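Mindton Harriers win the Erilwood Shield by two points

Jan 7, 2025, Erilwood

Mindton Harriers have won the Erilwood Shield for the first time, beating holders Usuga Athletic by two points after a wonderful day of cross-country running. A total of 867 runners finished across the junior and senior races, the biggest turnout the meeting has had!

The shield came down to the last senior race. Usuga packed well early on and had four runners in the leading group at the top of the hill, but Ladan Ranjbar went clear on the long drag back past the reservoir and won by a good thirty metres.
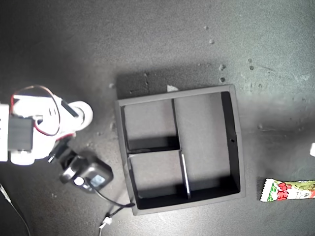 Her Mindton team-mates did the rest, picking off places all the way down the finishing field (the last scorer passed two Usuga vests in the final straight, to a huge roar from the tent).

"I could hear everyone shouting before I could see the line," said Ranjbar. "We've been second so often that I didn't dare believe it until the scores went up. I'm so proud of this lot."

Head coach Abdelilah Ait Brahim was full of praise for the younger runners, several of them racing up an age group. "They ran with such heart on a really heavy course," he said. "Usuga pushed us all the way and they were first over to shake hands."

The meeting also raised £3,685 for new junior kit, to be shared between the clubs.
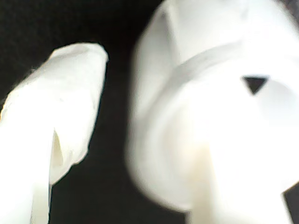 Next fixture

The Nestow Relays take place in March. Entries are open now through club secretaries, with junior, senior and mixed teams all welcome.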